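Why Chips Come in Sealed Packs

A potato chip is a very thin slice of potato that has been cooked in hot oil. Cooking drives out most of the water. A raw potato is mostly water, but a finished chip holds only about 2 percent. That dryness is the reason a chip snaps when you bite it.

What "crisp" means

Inside a chip are many tiny empty spaces where water used to be. The walls between them are stiff and dry. When your teeth press down, the walls break one after another, and each break makes a small sound. Your ears add up the sounds and your brain calls the result "crisp."

Water makes the walls soft. A soft wall bends and makes hardly any noise. A chip in this state is called stale, although it is usually still safe to eat.

Where the water comes from

Air always contains some water in the form of a gas called water vapor. You cannot see it. Dry foods pull this vapor in. On a damp day a bowl of chips can go soft in an afternoon. In a heated house in December the air is often much drier, and the same bowl stays crisp longer.
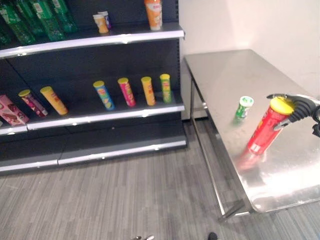
A package slows this down by putting a barrier between the food and the air. Paper is a poor barrier, as vapor passes through the gaps between its fibers. Plastic film is better. Metal is better still -- even a layer far thinner than a hair will stop nearly all the vapor. Many chip bags are plastic film with a very thin coat of metal on one side.

The other problem: oxygen

Air also contains oxygen. Oxygen reacts with the oil in a chip and changes its smell and taste. Old oil smells a little like crayons or paint. The word for this is rancid.

To prevent it, factories push the normal air out of the package and put in nitrogen. Nitrogen has no smell and does not react with the oil. It makes up most of the air you breathe, so it is not a strange gas. In a bag it also works as a cushion.

Test it yourself

You need 2 matching plates, a jar with a tight lid, and six crackers from a new pack.

Put two crackers on the first plate and leave it in the kitchen. Put two on the second plate and leave it in the bathroom while someone takes a shower. Seal the last two in the jar. Wait 20 hours.

Break one cracker from each place close to your ear. Write down which is loudest. Then break the others to check your result.

Words to know

Barrier: something that blocks the way.
Rancid: spoiled by a change in fat or oil.
Vapor: water or another substance in the form of a gas.

Written by Hagos Abera. Checked by Fasil Dinsa.
Last updated 19 Jun 2021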